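Ticket: Lights in Room 22 flicker at low dim level, Prumbridge annex
Status: Resolved
Category: Facilities / Lighting
Opened: July 2022
Priority: Normal

Problem as reported
Overhead panels in Room 22 flicker when the wall dimmer is set near the bottom of its range. At full output the light is steady. The flicker is visible to the eye and worse on laptop cameras, where it shows up as dark bands moving up the picture. Same behavior morning and afternoon. Rooms on either side are not affected.

Equipment
Panels: Stelum flat LED, 3000 K, 8 on one circuit
Drivers: Stelum, 0-10 V dimming input
Wall control: Balex rotary, 0-10 V
Control wiring: two-core, unshielded, run above the ceiling tiles
Wall control last replaced: February

Log

Entry 1
Confirmed on site. Flicker starts at a low knob position and stops when the knob is turned back up. All panels flicker together, so a single bad driver is unlikely. Power cycled the circuit at the breaker. No change.

Entry 2
Requester asked whether the ventilation fan is involved. Fan switched off at the isolator, flicker continues. Fan ruled out.

Entry 3
Measured the control pair at the wall box. Voltage is stable with the knob at the top. At the low end it wanders and does not settle. Disconnected the pair from the Balex control and put a bench supply on it at a fixed low voltage. Panels held steady. Drivers and most of the ceiling wiring look fine on that basis – the fault is at or near the wall control.

Entry 4
Swapped in a spare Balex control from stores. Flicker reduced, still present. Note that the spare is the same revision as the one fitted in February. The older control went for disposal and can't be compared.

Entry 5
Opened the ceiling above the door. The control pair is tied to the line feed for the full length of the drop. Drawing shows it on the opposite side of the opening. It was probably moved when the door closer was rewired, but there is no record of that work. Separated the two and rerouted the control pair as drawn. Flicker gone with the spare control fitted.

Entry 6
Refitted the original control to see if it was faulty as well. Flicker returned at the lowest setting only. Set the low-end trim on the back of the control one step higher. Steady across the full range. Left the original in place and returned the spare to stores.

Entry 7
Walked the room with the dimmer low and checked each work surface for banding with a phone camera. None found.

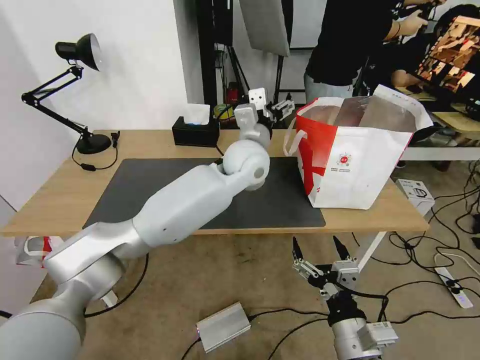
Room 22, light wood table with dark gray desk mat.

Entry 8
Requester reports no recurrence. Asked for a slightly brighter minimum for reading. Declined for now – the trim is shared by all panels and raising it again would affect use of the projector. Can be reopened as a separate request under Dai, which is the queue for lighting changes.

Root cause
Control pair bundled with line feed, plus low-end trim set too low at installation.

Follow-up
Drawing is correct and needs no revision. Check the trim on the Balex control in Room 16 at the next visit, same revision.

Ticket closed.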